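4.3 Checking the arm against the rack in simulation

Run this section before powering the arm on the bench. It applies to the Follon arm kit built with the Wumbridge gripper mount. Steps assume the workshop machine, with the Jumance scene files already copied across.

1. Close any other program using the graphics card.

2. Open the scene file rack_307 and wait for the joint list to fill. If the list stays blank, the arm model has not loaded. Close the file and open it again.

3. Set the speed limit to 10 per cent. Leave it there until step 8.

4. Set the gripper to OPEN. Do not start a run with the fingers closed, as the controller takes the starting width as zero.

5. Load the pose named "approach". The arm moves to the brown part and stops beside it.

NOTE: The scene is unlit apart from the default lamp. Dark walls and floor are normal. Raise the lamp value to 200 if the floor grid is needed for alignment.

6. Switch to the arm view and look along the arm toward the gripper. Check that the gripper is open and that the white grid panel lies to the right of it.
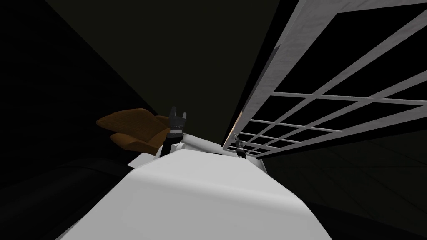 7. Turn on contact marking and step through the path one pose at a time. Any contact with the panel is logged with the joint number. Move the waypoint back 3 cm and repeat until the log is clear.

8. Raise the speed limit to the value on your set-up card and run the full path.

CAUTION: A clear log applies only to the rack position stored in the file. If the real rack has been moved, measure it and update the file before going on to 4.4.

Save the path under your own name in the Batista folder. Paths left in the scene folder are deleted each August.

Section revised 2024-05-17, Todor Begović.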